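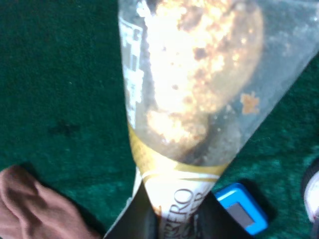 Suketex had its open day in September, and I went mostly for the free coffee. Sylvie Sandhu ran the arm. She told us it had practiced 2000 grabs before they let the public in, then asked us to stand back a bit, so make of that what you will. I liked how gently it pinched things. I eat snacks with less care.

The pink towel was my favorite part.

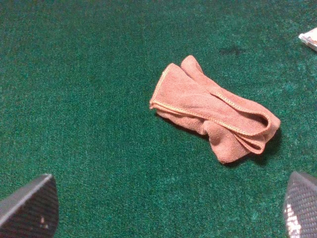 Sylvie said cloth is harder than anything in a stiff wrapper, as it never sits the same way twice. I have a closet at home that agrees with her. I asked when it could do fitted sheets and she laughed for a long time. Coffee was weak.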